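About Poltberg

Poltberg makes simple sorting and tossing games for classrooms, rec rooms and kitchen tables. We started 17 years ago in a rented unit in Trujillo with one product, a cup game called Plolico, and it is still the one we sell most.

We keep the parts few and easy to replace. A family that loses a piece can write to us and buy that piece alone.

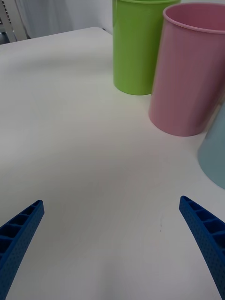 Plolico began as a color game for preschool groups. Players take turns putting balls into cups, and the cup decides the score. The colors have to be easy to tell apart at a glance, even for a child looking from across the table. Green next to pink has worked well for us, and we use plain plastic cups that can stand upright on any flat top. The rules fit on one side of a card and suit children from age 4.

Teachers asked early on for something quieter than hard balls, so we began working with softer and lighter pieces. Many groups now make their own from scrap paper and tape – we encourage it, and the card explains how.
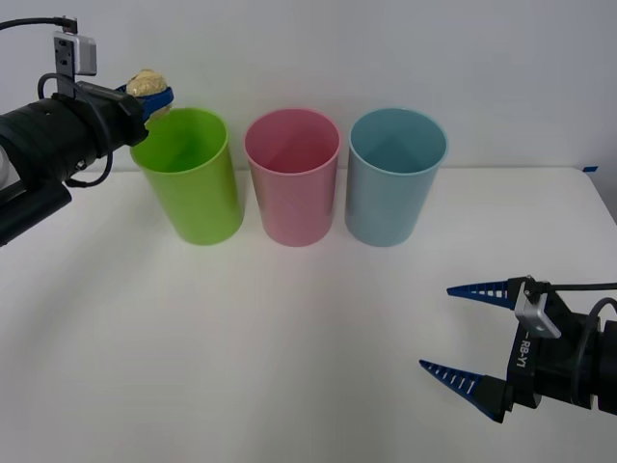 Our second line, Prolier, came out of those requests. It uses the same cups with a longer set of rules for older players, including rounds where the cups are laid down and the ball is rolled. Both games are packed in the same building, and orders leave every weekday afternoon. Today 800 schools and after-school programs have a set.
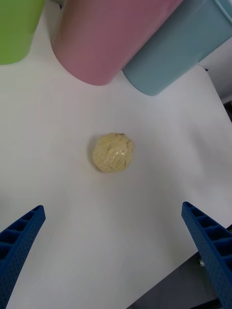
Ball and cups, with the cups on their sides.

For spare parts, school orders or a printed copy of the rules, use the contact form. Our shop counter in Trujillo is closed in July.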